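3.2 Garment categories and household laundry practice

Households in the Stemcombe survey were asked to record how each washed item was treated between the drying line and the cupboard. Four treatments were allowed in the diary: folded, rolled, hung, and left in the basket. Everyday cotton tops made up the largest single category and were also the least consistent, with many households reporting more than one treatment within the same week. Figure 2 shows a garment of this category partly folded on a bed. 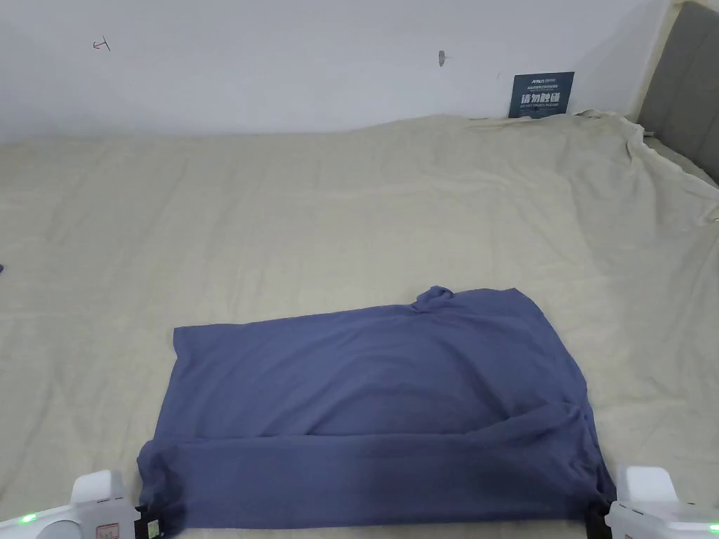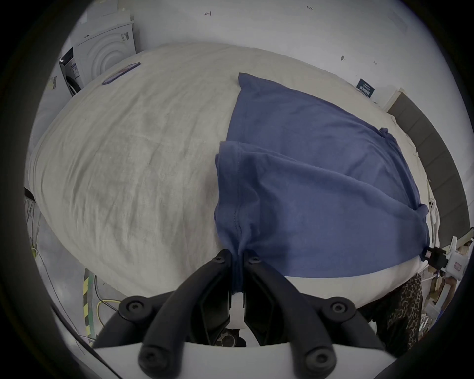 Figure 2. Blue cotton T-shirt, partly folded (two views).

The diary was completed by 215 households, of which two returned the form with the storage column blank. These were kept in the washing counts but left out of all tables on storage. Each household was given a reference code under the scheme used earlier in Trimonau, so that the two towns could be compared without matching by address. Over 1,000 wash loads were entered. A load was defined as one full cycle of the machine, whatever its weight. Hand washing was recorded on a separate sheet and is treated in Section 3.4.

Of the loads entered, 777 contained at least one cotton top. Mixed loads are a known difficulty in diary work, as the person filling in the form tends to name the load after its largest item. A load of towels with a single shirt in it may therefore appear as towels only. We followed McKinnon in asking for a tick against every garment type present, which lengthens the form but removes the need to guess at coding. Entries were typed up in Nutadex and checked against the paper sheets by a second coder.

The place where folding was done was recorded as free text and grouped afterwards. Beds, kitchen tables and ironing boards were kept as separate groups; sofas and armchairs were merged -- the handwriting often did not allow them to be told apart. Where a household named more than one place, the first was used.

Ironing was not counted as a treatment in its own right. A shirt that was ironed and then hung was coded as hung, and the ironing was noted in a further column. This differs from the Trimonau form, in which ironing replaced the storage code. Rates for hung items in the two towns should therefore be compared only after the correction given in Section 4.1 has been applied.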